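Ticket 962: Beige rabbit tray, print and rim complaints
Product: Stironent serving tray, table setting line
Opened: January 2022
Handled by: Ifigeneia Xenos, Flisach tableware support
Status: Closed, one item carried forward

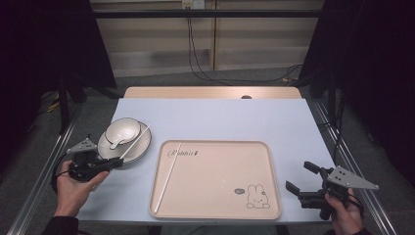

Reported problem

Customer (Tsoukalas, canteen supply) states that chopsticks laid on the tray roll towards the rim when it is carried, and that the "Rabbit" lettering dulls with washing. Order covers 34 settings: tray, round plate, small bowl, spoon, one pair of chopsticks. Customer asks whether the tray base is warped.

Checks

1. Base. Tray placed on a surface plate, feeler gauge run under all four sides. No rocking. Not warped.

2. Rolling. Repeated with the customer's chopsticks and with our own stock. Customer's are round along the full length and roll at a slight tilt. Ours have a squared upper half and stay put. Fault lies with the chopsticks.

3. Rim. Stops a rolling chopstick in every trial. Within drawing.

4. Print. Lettering and rabbit outline rubbed with a damp cloth and ordinary washing-up liquid. No change. Repeated with the powder the customer uses (Wultel, dishwasher grade). Black outline greyed after 5 cycles. The care sheet says hand wash only; customer had not received one.

5. Plate and bowl. Customer asked if the dark edge line would go the same way. It is under the glaze on both pieces. Same 5 cycles, no change.

Resolution

- Squared chopsticks offered at cost. Accepted.
- Care sheet sent by post and by email.
- Trays with greyed print to be replaced once only. Customer to return them unwashed after last use of the powder, so that we can check for residue.

Carried forward

Care sheet was missing from the carton. Packing list for the current run of 3,000 has no line for it. Raised with packing, reply due in February.

Note added later: customer confirms the new chopsticks do not roll. Returned trays not yet received.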